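4. Preparar el seguimiento de un juicio en Zesora

Con la cuenta ya activada (capítulo 3) llega la parte más agradecida del programa: crear la carpeta de una causa y tener a mano vistas, autos, recursos y sentencia en una sola línea de tiempo. Quien haya cubierto un juicio de varias semanas con un cuaderno y cuarenta correos sueltos va a notar la diferencia el primer día.

4.1 Crear la carpeta de la causa

1. En el panel principal, pulse Nueva causa.
2. Escriba el órgano judicial tal como figura en el señalamiento (sección incluida) y el número de procedimiento con su año.
3. Elija el tipo: sumario, procedimiento abreviado, jurado o menores. De esta elección dependen las plantillas que verá después.
4. Marque el estado procesal. Si la causa está en instrucción, Zesora escribe "investigado"; al abrirse juicio oral cambia a "acusado" en las fichas, y a "condenado" únicamente cuando usted introduce un fallo.
5. Pulse Guardar. La carpeta aparece en la columna izquierda con un punto verde.

Nota: el número de procedimiento se puede corregir más tarde, el tipo no. Si se ha equivocado, duplique la carpeta con el tipo correcto y archive la primera.

PRECAUCIÓN: en las causas de menores los campos de nombre y domicilio quedan bloqueados. No use el campo Observaciones para escribirlos, ya que ese campo se incluye en las exportaciones.

4.2 Importar documentos desde Fommont

Fommont es el archivo compartido de la redacción y la conexión con Zesora viene ya instalada. ¡Es rapidísima! Una causa de 3560 folios queda indexada mientras usted prepara el resto de la carpeta.

1. Abra Documentos > Traer de Fommont.
2. Seleccione hasta 200 archivos por tanda. Si hay más, repita la operación; los repetidos se descartan solos.
3. Compruebe la fecha que propone el programa para cada escrito. Suele tomar la de la firma, y a veces interesa la de notificación.
4. Pulse Indexar y espere a que la barra se complete.

Los escaneos torcidos o con sellos encima del texto pasan a la bandeja Revisar. Merece la pena vaciarla antes de la primera vista - las búsquedas no entran en ella.

4.3 Avisos de señalamientos y plazos

1. Entre en Calendario y active Avisos de esta causa.
2. Indique la hora a la que quiere recibir el resumen. De fábrica son las 7:30.
3. Añada a mano los plazos de recurso. Zesora los muestra en color ámbar y no los calcula por usted.
4. Si la vista se suspende, pulse Suspendida y deje vacía la nueva fecha hasta que haya providencia. La línea de tiempo conserva las dos entradas.

Nota: agosto aparece sombreado. Es un recordatorio visual y no modifica ningún plazo.

4.4 Compartir con otra redacción

Las delegaciones de Voltden y Ciobanu pueden trabajar sobre la misma carpeta. Dé permiso de lectura a todos los que lo pidan y reserve el de edición para 2 personas como máximo; con más, el historial se vuelve difícil de seguir. Las fuentes confidenciales se guardan en Notas privadas, que nunca se comparten.

Si al abrir una carpeta compartida aparece el error 178, cierre la sesión en el otro equipo y vuelva a entrar. 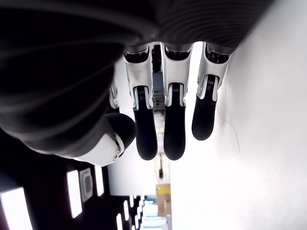
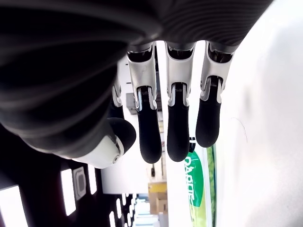
Comentarios a este capítulo

En mi delegación seguimos ya tres causas con jurado así y estoy encantada, pero echo en falta un paso en el 4.3: cuando el fallo se lee antes de que se notifique la sentencia, ¿qué fecha pongo? Yo he creado una entrada "Veredicto" y otra "Sentencia", y al exportar salen en el orden correcto. Si hay otra manera, me gustaría verla en la próxima versión de la guía.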